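Driving Lisport to Gelleck, coast road or over the pass?

Nuvska
We have a rental car for three days in June and want to get from Lisport up to Gelleck without spending the whole trip looking at the back of a truck. The map gives me 106 miles by the coast and 118 over the pass. My husband likes the pass because it looks squiggly. I like the coast because I get carsick on squiggles. Is the pass as narrow as people make out, and is there anywhere to eat on either one? We would rather not do the same road twice.

tollbooth_ted
Coast. Done it loads of times. Bring change.

marginal_gains
Ted's answer is fine if you enjoy roundabouts. The coast road has a great many of them for the first hour out of Lisport, and after that you get the sea on your left for maybe twenty minutes before the road loses its nerve and goes inland behind the greenhouses.

I'd go up by the pass and come home by the coast. The climb from the Lisport side is the gentle one, two full lanes most of the way, and you top out a bit over 2000 meters at a parking lot with a closed snack bar and an excellent view of another parking lot. Walk five minutes past the barrier and it gets much better. The narrow part everybody complains about is on the way down, just after the second tunnel. It has passing places. Locals will expect you to reverse into them, and will watch you do it with interest.

For your stomach: sit in front, eat something dull first, and have your husband drive the squiggles, as they were his idea. Fill the tank in Lisport. The pump at the top village takes cards when it feels like it.

For food, there's a bakery in the last village before the climb that shuts at noon, so leave early. On the coast side you can eat nearly anywhere, and you'll pay for the view whether or not your table has one.

Allow about 360 minutes for the pass with stops. The map will tell you less. The map has never been stuck behind a hay wagon.
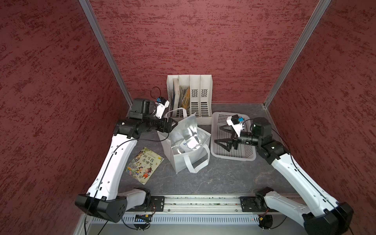
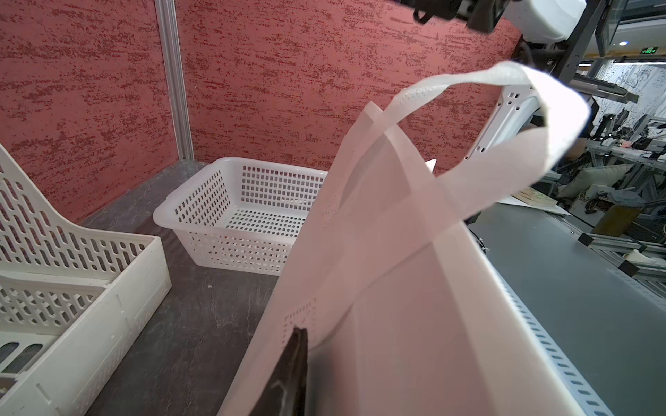
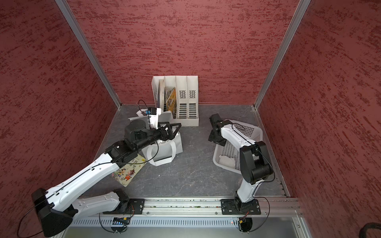
Sheikh
Mostly agree with the above, except I'd do the loop the other way. In the afternoon you have the sun straight in your eyes coming down to Gelleck, and that's the worst moment to meet a bus. Going up from the Gelleck side in the morning it's behind you, and the drop is on the other lane. Also check the pass is open before you set off. Early June it usually is, but they close it for bicycle races and the sign saying so is at the top.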